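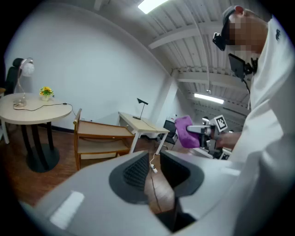 Thread on the memorial plaques taken from the cemetery wall in Kaddale, as several versions are going round and most of them mix up two separate reports.

First report: Tuesday, shortly after 7 am. A visitor to the Jewish section found the north wall stripped of its name plaques and rang the police non-emergency line. Officers attended the same morning and closed the path between the lower gate and the prayer house.

Second report: a scrap yard on the Prarner road rang the police in the afternoon about a quantity of small brass plates with Hebrew and English lettering. The yard had refused to buy them. The person offering them left before officers arrived, and left the plates behind.

Police have confirmed both calls. They have not confirmed that whoever took the plaques is the person who went to the yard. Please stop posting that they have.

Figures. The burial society's register lists 200 plaques on the north wall. The number recovered from the yard is 197. Both figures come from the society's own statement. The police statement says only "a large quantity", so if you quote a number, quote it as the society's.

The plaques are brass, screwed at four corners into plugs in the render. Each carries a name, the Hebrew date of death and a row and plot reference. They do not mark graves directly. They were put up when the older stones in the upper rows became too worn to read, so for many of those plots the plaque is the only legible record on site.

Method. The society says the screws were removed with a driver and the plaques were not levered off. The render is chipped in two places only. Whoever did it had time and probably a light. Police have given a window between locking up on Monday evening and the call, and have not narrowed it.

The lower gate was found locked. The upper gate has a chain and padlock, also intact. The boundary on the Pornness side is a low wall with a hedge behind it, and that is where officers spent most of the morning.

Classification. It is being recorded as theft. The police statement adds that officers are "keeping an open mind as to motive". That is standard wording. It does not mean they have found evidence of a hate element, and it does not mean they have ruled one out. A crime can be flagged later if evidence supports it and the file is then handled differently.

For what it is worth, no graffiti was reported, no stones were pushed over and the prayer house was not entered. The society's statement says the same. Plain brass sells by weight and there have been metal thefts at the Moya allotments and from the pumping station fence since spring. Police have not linked these either.

On the scrap yard. Dealers have to be licensed, have to check the seller's identity and may not pay cash for scrap metal. The yard asked for identification, did not get any and kept the seller talking while someone rang. I have seen it accused of handling stolen goods in two local groups. It bought nothing.

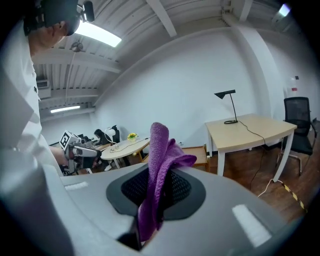
One reply asks why the plates can't simply be screwed back up this week if the police have nearly all of them.

They are exhibits. They have to be logged, photographed and examined for prints before release, and the handling at the yard complicates the last part. The society has been told it will get them back in batches. No date has been given.

There is also the wall. The plugs were old and many came out with the screws. The society wants the whole run re-drilled and fixed with security screws, which means a contractor, and the contractor needs the register to put each plate back in its own position. The order follows the plots.

Several people have asked which plaques are missing. The society has the list and is contacting families directly. It has asked that names are not posted. I have had one sent to me and will not be sharing it. If you have a relative in the upper rows, ring the burial society office and give the row and plot reference if you have it.

If you can't find the reference, it is usually on the original deed or on the annual upkeep letter, top right.

Correction to an earlier post of mine from Tuesday lunchtime. I wrote that all 200 had gone for good. At that point the call from the yard had not been made public and I took the society's first notice at face value. I have left the post up with a note under it.

Second correction. I said the path was closed to all visitors. Only the stretch by the north wall was closed. The rest of the section stayed open, and a funeral due that afternoon went ahead using the upper gate.

What the police are asking for: anyone who drove or walked along the Pornness side overnight, and anyone with a dashcam or doorbell camera covering the lane. The lane floods at the bottom end, so most traffic turns at the farm entrance. Footage from the farm end is as useful as footage from the cemetery end.

They would also like to hear from anyone offered brass plates for sale, online or in person. If you find one, leave it where it is, note the position and ring in. Do not clean it.

Cameras: there are none on the north wall. One covers the prayer house door and faces away from it. The society has handed over the recording. I don't know what is on it and neither do the accounts claiming to have seen a van.

The council owns the outer boundary and the society leases the section inside it. Repairs to the boundary are therefore the council's, repairs to the inner wall are the society's. A written question about who pays for gate lighting has gone in for the next parks meeting. I will post the answer under this thread when it is published.

No arrests as of this evening. Replies are open, but anything naming a suspect will be hidden.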